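About Prurketik

We sort out rooms. People ring us when a workroom, a kitchen or a shared back office has stopped being pleasant to use, and we come and look at what is in it, where it lives and how often anyone reaches for it. Then we move things, or tell you to leave them alone. That is the whole business. We have never found a grander way of putting it that we believed.

You may have read other firms' pages before you got to this one. A good many promise a calmer mind, a better marriage or a lift in output by the end of the month. We are doubtful. A tidy counter is a tidy counter. It is nice to work at and easier to wipe, and if you were short-tempered before we came you will probably be short-tempered afterwards, with more space to put your mug down.

Where we came from

Ruaridh Rennie and Bernadette Le Goff met at Bevimetti, a shop-fitting firm that sold storage by the wall. Ruaridh drew the walls and Bernadette went back six months later to see how they were getting on. Mostly they were full of things that had been put there because there was a gap. She wrote this up, and was asked to stop writing it up. The two of them left the following December and took on a first job in a dentist's stockroom, which took 9 visits and should have taken four. We undercharged for it as well.

There are five of us now. Otis Kowalczyk does kitchens and anything with a sink in it. Thulani Chauke does workrooms, studios and school craft spaces. Mei Pruitt answers the phone, writes the quotes and turns down the jobs we would be bad at, of which there are plenty: lofts, garages, anything involving a piano.

What we think about shared rooms

Most of our work is in rooms that belong to several people at once, and we have become wary of the usual advice about them. Labels, for one. We have been into places with a label on every drawer and the wrong thing in every drawer. A label tells you what somebody once hoped. We use a few, in large plain letters, and we take them down if they are still being ignored after a month.

Matching boxes are another. They photograph well and they cost a lot, and once the lids are on you can't see what you own. Clients are often disappointed when we say this.

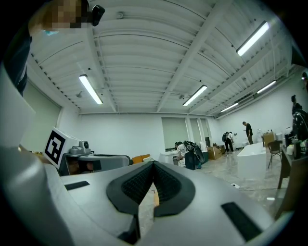
Sinks cause more arguments than shelves do. Whatever sits next to one gets splashed, moved, and put back somewhere worse, and Otis would like it known that he has yet to see a draining area that was big enough. He will ask you to keep the nearest stretch of counter clear for a fortnight before he suggests buying anything. Some people find that they didn't need to buy anything, and we send a smaller bill.

Windows come up too. People push their work tables against the wall to free up the middle of the floor and then wonder why they spend the afternoon fiddling with the shades. Thulani usually tries the table in three places and leaves it for a week in each. It is slow. We know of no quicker way that works, though several are advertised.

What it costs

A first visit is £200 and lasts a morning. For that you get one of us, a notebook and a frank opinion. A full room, with return visits, is £565, whatever the size, because big rooms are often easier than small ones. We don't take a cut on furniture and we don't have a shop.

We did once try selling a plan called the Besson method, with 20 steps and a folder. Customers liked the folder. We went back later and couldn't find a single one who had got past step four, so we dropped it. There are copies left if you want something to stand a monitor on.

What we won't say

We won't tell you the room will stay as we leave it. Some do. We come back after three months, free of charge, and a fair number have slid halfway to where they were, which we count as a decent result and you may not. If you want a guarantee, there are firms that offer one, and we would read the small print.

Getting in touch

Ring the office between 9 and four and ask for Mei. She will want to know what the room is used for, how many people use it and what annoys you most. Please don't tidy up first.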